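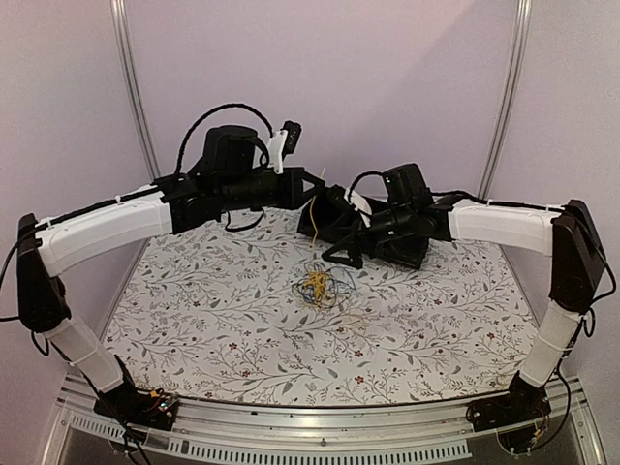
Vevach place names, release 6

Contents

370 field and lane names from the parish of Vevach, one per row, in a comma-separated file encoded as UTF-8. Of these, 309 have a grid reference. The rest are known only from the tithe survey and have that column left blank.

Columns

name, variant, source, grid_ref, note

Changes

Six duplicate rows under Nisbridge merged. Spelling of Sandberg Lane now follows the printed map. The variant column still mixes commas and semicolons.

Contact

Agnes Nyberg, 28 March 2026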